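How to Get Through a Long Tutorial Without Losing Your Place

May
By Kaan Akbulut
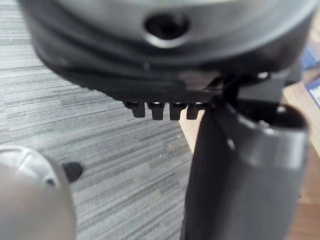 Dark, curved housing with a round hole near the top.

I have a dreadful habit of starting a long set of instructions, wandering off to put the kettle on, and coming back with no idea where I was. If that sounds like you too, this little method may help (it has certainly saved my evenings!).

First, read the whole thing through once with your hands in your lap. I mean it, don't touch anything yet. A guide I followed last winter ran to 18 steps, and step 8 told me to go back and change what I'd done at the start.

Next, take a pencil and draw a line wherever you could happily stop for the night. Six or so steps between lines suits me, but go with whatever feels comfy.

Now copy the first stretch on to a card in your own words. Keep it short, so "fold, turn, press" is plenty. Prop the card up where you're working and put the full guide to one side.

Tick each step as you finish it, and before you stop, write the very next thing to do at the bottom of the card. Mine usually says something like "find the blue pencil first", and I'm always glad of it the next day.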